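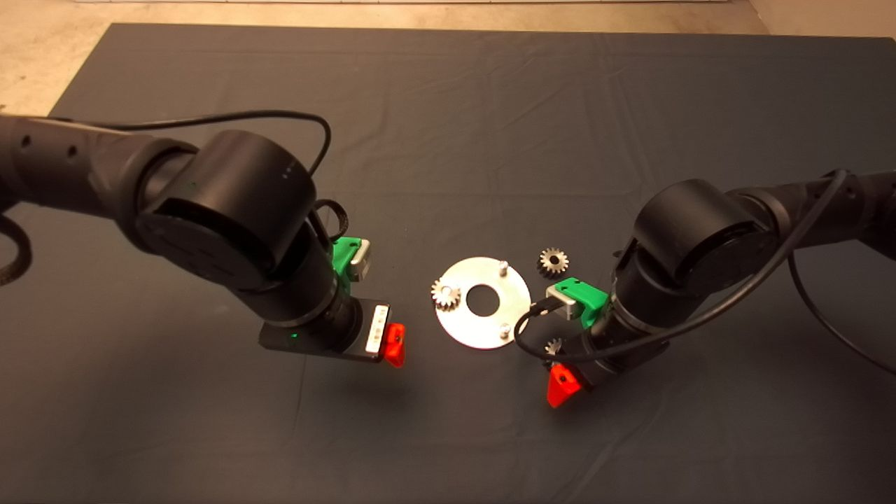 What does a mobile MRI contract pay for? The scanner on its trailer, the technologists who run it, and the reads coming back to the ordering doctor.

That was the short version from the operations manager at Juleck, which parks MRI trailers at small hospitals that can't fill a scanner of their own. We spoke by phone, 2023-09-07, between two of her meetings. She asked to go without a name. Fine by us.

First thing we wanted to know was how a hospital ends up calling. "Usually the backlog," she said. "They've got 100 people waiting on a knee or a lumbar spine and the next big hospital is two hours off. Patients give up. Or they drive, and then the follow-up goes there too."

Stidthorpe was like that. County hospital, one old magnet, down more than up. Juleck started there in January with a trailer 5 days a week. The hospital had asked for two.

"We said two wouldn't touch it. They didn't love hearing that." She laughed. "The radiology lead did the math again and called back the same afternoon."

Since then, 600 scans. The trailer stays 8 hours a day, mornings mostly outpatients, a couple of slots held back for the ER. Holding slots was a fight. Schedulers hate an empty slot, ER doctors hate a full one — she has had both on the phone inside of ten minutes.

Power is the other headache. The trailer needs its own hookup and a level pad. "People think you just drive up. I've had a site where the pad was poured and the outlet was on the wrong side of the lot. Wrong side! So we wait for an electrician." She wouldn't say which site.

Reads go out through Galta, a remote radiology group, and come back into the hospital's own system. It took a while to get teh old scans across so the radiologists could compare. Some never made it over, the discs were unreadable. Those patients got a note in the chart.

And staffing? Longer pause. "Hard. Technologists can work anywhere right now." Juleck pays travel and tries to keep the same two people at a site, becuase the front desk gets to know them and the patients do too. It lost one to Shojaei last spring, a rival outfit with newer trailers. No hard feelings, she said, then asked us to move on.

Weekend cover is next on the list. Stidthorpe wants it, the price isn't settled. Night cover she'd turn down flat. "You'd be paying a crew to watch TV."

Contract comes up for renewal in the winter. Would she bet on it? "I'd bet on the backlog," she said, and had to go, her other meeting was already on the line.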